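Flinier Street, Second Floor
A short story collection published by Tedel
Reviewed 24 August 2019

I bought this in February for a train trip and only got through two stories before I put it down. I picked it up again this summer and finished it in a weekend, so the slow start may be my fault as much as the book's.

All of the stories take place in one apartment building in Guimarães, in the north of Portugal. The tenants change but the building doesn't, and a person who is just a name on a mailbox in one story may turn up as the main character in another. Most of them are hiding something. There is a retired customs officer who still opens other people's packages, a dentist with a second set of books, and a piano teacher who has been dead for most of her own story before the reader finds out.

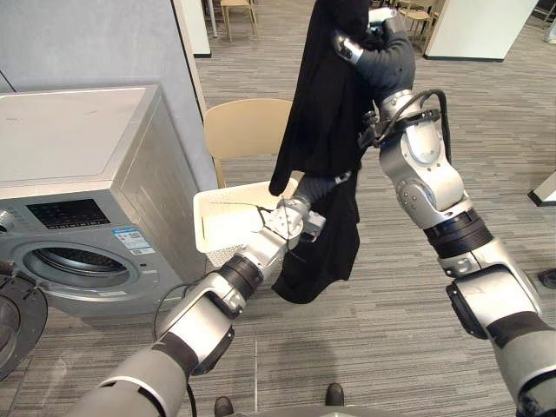 The crime stories are the best part. "Plorkaswood" is named after a board game that two brothers made up as kids, and the old rules come back when one of them owes the other money. It is the longest piece in the book and could have been a short novel. I guessed the ending of a few of the others, but I didn't guess that one.

"Room 82" is nearly as good. A night clerk keeps checking in the same guest under different names and writes down what he carries each time. The whole thing is told through the clerk's notes, and they get shorter as he gets more scared.

The ghost stories are weaker. They lean on the same trick - a voice on the stairs, a light under a door - and by the third one I was reading quickly to get to the next crime. There is also a comic piece about a lottery ticket, number 3729, that goes on too long for a one-joke story.
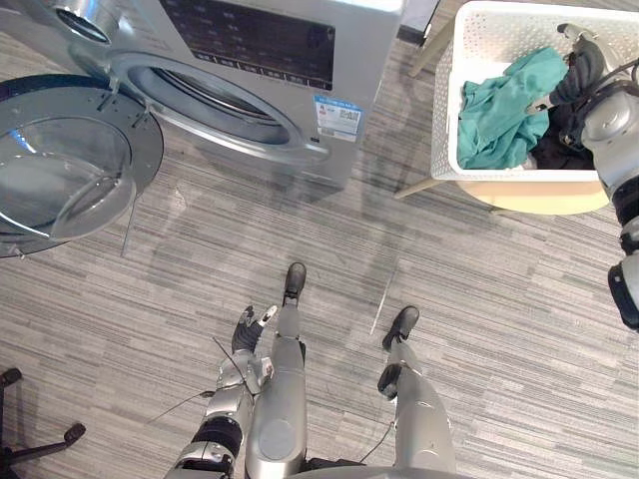 The writing is simple and the dialogue sounds like people talking. Chapters are short. A few typos got through, mostly missing quotation marks, and in one place a character's sister becomes his cousin for a page. I would have liked a list of tenants at the front, as I kept flipping back to check who lived where.

My copy is the paperback. The type is small but clear, and the spine has held up fine in my bag. The e-book is cheaper, but the floor plan that opens each story is hard to read on a phone.

Four stars out of five. If you only want to try a sample, start with "Room 82" and then go back to the beginning.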